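Zasten on Torsion Springs, Wire and the Parts That Come Back

Ionuț Cârstea has run process engineering at Zasten for most of the time the company has been coiling small springs. The plant at Skurkbridge makes compression, extension and torsion springs from fine wire, along with a smaller volume of formed clips and retaining rings. Most of the output goes into latches, valves, switches and hand-held instruments. We talked to him in October about wire selection, tooling, inspection, and the drawings that customers send in.

The first subject was wire, which is where he starts with every new part.

"People send a drawing with a spring rate and a material callout, and the material callout says stainless steel," Cârstea said. "That covers several alloys with different tensile ranges. A 302 and a 17-7 will both look fine on the bench. One of them gives you a good deal more strength after heat treatment, and it also moves when you heat treat it, so the coiling dimensions have to be set for that movement."

He keeps a record for every wire lot that comes through receiving. The record holds the supplier's certificate, a diameter reading taken at both ends of the spool, and the result of a short test coil. The test coil is run on the same machine each time with the same tooling. If the free length of the test coils drifts past a set limit, the lot is held.

"Diameter matters more than people expect," he said. "Rate goes with the fourth power of wire diameter. If you are two percent over on diameter, you are more than eight percent over on rate before you have done anything wrong at the coiler. On heavy wire you would hardly notice the error in the micrometer reading. On fine wire it's well inside what a supplier will ship you unless you buy to a tighter band."

Zasten does buy to a tighter band for part of its work. Cârstea said the company pays extra for it and passes the cost along, and that he would prefer customers understood why. For a spring that only has to hold a battery door shut, commercial tolerance is fine. For one that sets the cracking pressure of a relief valve, it isn't.

The plant has 21 coiling machines, most of them CNC and a few of them older cam machines that he has no plans to remove. The cam machines run long jobs that have not changed in years. Setup on them takes the better part of a shift, and after that they need little attention. On the CNC side a setup can be recalled from a file, although Cârstea was careful about what that means in practice.

"The file gets you close. Then the operator brings it in. Every spool has its own cast and helix, and the tooling wears. There's a number in the file for the pitch tool position and that number was right on the day somebody saved it."

Torsion springs take up more of his time than the other types. A compression spring has two ends and, in most cases, both are closed and ground. A torsion spring has legs, and the legs have lengths, bends and an angle between them, all of which interact with the body. He said the most common fault on incoming drawings is a free angle toleranced too tightly in a place where it has no effect on the assembly.

"They'll put plus or minus one degree on the free angle, and then no torque requirement at all. I would much sooner have a torque at an installed position. Give me the angle where it's working, give me the torque at that angle with a tolerance, and leave the free angle as a reference. I can adjust the free angle to hit the torque. If you fix both, and fix the wire and the coil count too, there's nothing left to adjust."

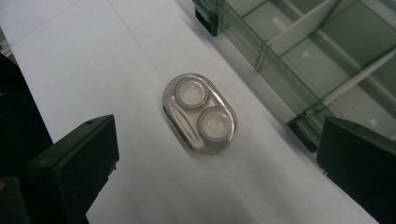
The second common fault is clearance over the mandrel. A torsion spring that is loaded in the winding direction gets smaller in diameter as it deflects, and the body gets longer. A designer who sizes the shaft to the free inside diameter will find the coils binding before full travel. Zasten works out the loaded diameter on every torsion job and sends it back with the quote, whether or not it was asked for.

Cârstea described one such job for Ciobanu, which makes latches for equipment cabinets. The spring had a body of 2 coils and two short legs, and it was failing in the customer's cycle test at the inside of one bend.

"They had assumed the wire was bad. They sent us a bag of broken ones and the wire was within spec. The bend radius was the problem. It had been drawn as sharp, and whoever made the tooling had taken that at its word. You had a radius smaller than the wire diameter, and then that point was sitting at the highest stress in the part."

The corrected spring had a bend radius of one and a half times wire diameter, and the leg was moved slightly to make room. The housing was already tooled, so the rest of the envelope had to stay where it was. Ciobanu ran the cycle test again on the new parts and approved them for production. The part has stayed on the schedule since then, with one change to the packaging.

Packaging came up several times. Small springs tangle, and open-coil extension springs with full hooks tangle worst of all. A part that leaves the plant in good order can arrive as a single lump, and pulling the lump apart will stretch some of the hooks. For customers with manual assembly, Zasten will ship in layered trays. For customers with bowl feeders, Cârstea prefers to look at the feeder drawing first and see whether a small change to the end coils would keep the parts separate.

"Close the ends a little more, or close up a couple of coils in the middle. It costs nothing at the coiler once the setup is done. It might change the rate slightly, and you account for that in the active coils."

Heat treatment is done in house. Stress relief follows coiling directly, in belt ovens placed at the end of each row, and the interval between the two operations is kept short. For music wire the ovens run at a moderate temperature for up to 30 minutes, depending on section. Precipitation-hardening grades go to a separate batch oven with a recorded thermocouple in the load. He does not allow the two kinds of work to share an oven, even when the schedule is tight.

Plating is sent out. Cârstea was less comfortable with this part of the process, mainly on account of hydrogen embrittlement in high-carbon wire. Parts that have been electroplated have to be baked soon after plating, and the bake is done by the plater.

"I can't see it in the part afterward. I can look at the chart from their oven and I can do a sustained load test on a sample. We do both. But where the customer will accept it, I ask them to go to stainless and passivate, or to use a mechanical zinc. Then the question goes away."

The sustained load test holds a sample of springs compressed or deflected in a fixture for two days. Any breakage rejects the lot. The fixtures are plain steel plates with pins and were made in the tool room, which also makes the mandrels and most of the bending tools.

Inspection at Zasten is split between the machine and the lab. On the CNC coilers a camera gauge reads free length on each part and sorts into good, long and short. The lab handles load testing, squareness and anything involving legs. Cârstea said a camera is fast on free length and poor on most other things, and that a short run of parts can have perfect free length and the wrong rate if an operator has corrected one fault with another.

He is doubtful about capability figures quoted from small samples. When a customer asks for a capability study, Zasten measures 142 pieces, taken across a full spool and including the pieces made right after a tool adjustment.

"If you take them all in a row from the middle of the run, you'll get a beautiful number. It tells you how the machine behaves when it's being left alone. I want the spool end in there, and I want the restart after lunch."

Zasten has recently taken on a line of wire forms for Nalolwood, a manufacturer of adjustable fittings. Wire forms are not springs in the strict sense, but they come off similar equipment and share the same issues with springback. The Nalolwood parts have bends in three planes. A flat comparator cannot check them, so the lab uses a nest gauge, a block with a machined groove that the part must drop into under its own weight. Two gauges were made from the same program, one for the lab and one for the customer's receiving department.

"That settled a lot of email," Cârstea said. "Before that we were measuring from one end and they were measuring from the other."

He would like to receive drawings earlier. In his experience the spring is often the last component to be specified, after the space around it has been fixed, and by then the stress is too high for the travel that is wanted. A few tenths of a millimeter on the outside diameter can bring the stress down to where the part has a long life. He asks new customers for the envelope, the loads at two positions, the number of cycles expected, and the temperature. Material and coil count can be left blank.

"Write down what it has to do and how many times," he said. "And send the mating parts if you have them, even printed ones. I'd like to put the spring in and move it."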